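Purnasow Disassembly Cell: Progress Report to Benavides Fund
Reporting period: August
Submitted: 5 Sep 2021

1. Demonstration collection

Work continued on teleoperated demonstrations for desktop computer service tasks. The operator drives the arm remotely and the controller logs joint positions, gripper opening and wrist video. We recorded 152 demonstrations in the period and accepted 117 after review. Most rejects were for long pauses during the approach, where the operator lost sight of the fingertips behind cabling.

The open case remains the harder of the two work areas. Data and power cables cross the approach path to the drive cage, and the motherboard leaves little clearance for the gripper body.
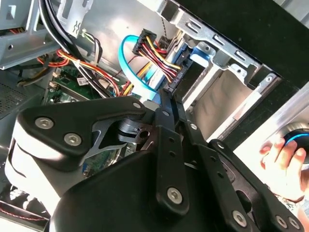 Operators now use a lower speed limit inside the case volume. Median episode length rose to 95 seconds as a result. We consider this acceptable for training data and have kept the limit.

2. Drive bay task

The second task uses a hard drive in a bay slot. Demonstrations start from varied arm poses and end when the operator marks the episode complete. Contact at the end of the drive is the phase with the most variation between operators, and the Kenberg annotation tool now labels it separately. 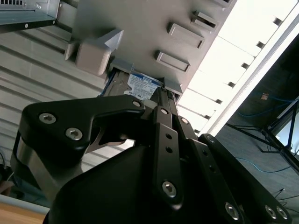
3. Plan for next period

Bring the accepted set to 204 demonstrations.
Train the first policy on the drive bay task only.
Ship a copy of the logs to the Hiltovcombe site for independent replay.

No change to budget is requested.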